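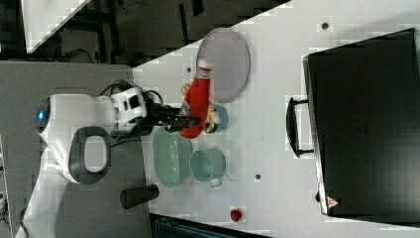 Setting up the Previk tabletop kit for bottle picking

Last updated March 10, 2023

The Previk is sold by Grerero as a bench kit: arm, parallel gripper, wrist camera and the Caloron control software. This page covers a first pick with a squeeze bottle. I have had the kit on loan since August and these are the steps I now use each time.

Before you start

Bolt the arm down and check that nobody can reach into its path. Switch on and wait for the light to turn blue. Make sure the cables at the wrist have enough slack for a full turn of the last joint.

Step 1. Lay out the table

Put the bottle where the gripper can get to both sides of it. Bowls, plates and mugs can stay out, but enter anything tall as a keep-out box in Caloron. I leave a gap of 40 mm between the box and the real object.

Step 2. Set the grip

Open the Gripper tab and choose Soft. The force scale runs to 200. For a hard plastic bottle I use 74, and for felt or stuffed items I go lower and raise it a little at a time until the item stops slipping.

Step 3. Check the wrist view

Open the camera window and move the arm in slowly. Stop when the bottle sits between the two fingers. 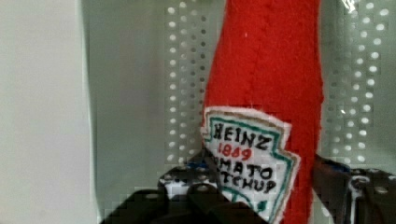 If one finger touches first, back off, shift the arm sideways and come in again. Closing on an off-centre bottle tends to tip it. When you are happy, press Save Pose and give it a name you will recognise later.

Step 4. Run it at low speed

Keep a hand by the stop button for the first run. Watch the cables as well as the fingers. The manual says little about cable routing, and the clips supplied were too small for mine. I bought a bag of larger ones from Cowie.

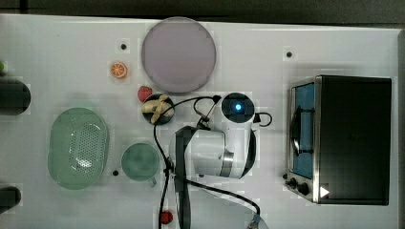
The arm over the table, with the toaster oven on the right.

If the arm halts with error 854, the path crosses a keep-out box. Move the box or add a waypoint above it, then save and run again.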